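Memlow Drum Hits: data card
Version 2, 2020-09-22
Maintainer: Naveed Bajwa

Contents

Memlow is a set of 2,000 single drum hits for training and testing onset detectors. Each hit is one mono WAV file, 24-bit, 48 kHz. File names give drum, head, tuning and stroke, in that order.

Storage

Sticks, spare heads and tuning keys are kept in white lockers with concealed hinges. The lock is a black unit on the inside of the door.
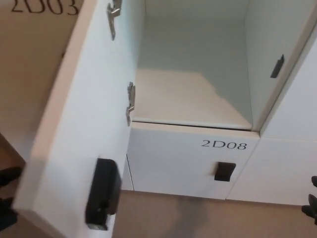 Recording

Toms and snare were played by one drummer with the same pair of sticks. Heads were retuned after every 200 hits. No compression or EQ was applied. Peaks are left as recorded, so levels differ between files.

The floor is smooth, hard and pale, with no rug.

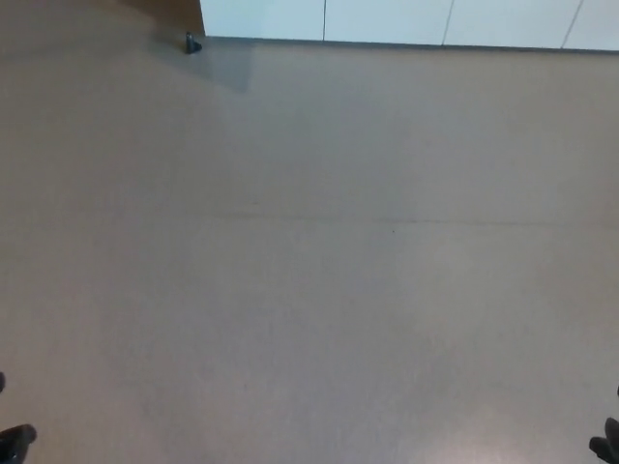
Splits

The test split holds 216 hits, all from the Rizvi snare. The Flevura toms are in the training split only.

Known problems

Snare buzz is audible on most low tom hits. Rim shots in the Claltholm folder were labeled by ear and have not been checked a second time. Cymbals are not included.

License

Free for research use. Ask the maintainer before using the files in a sample pack.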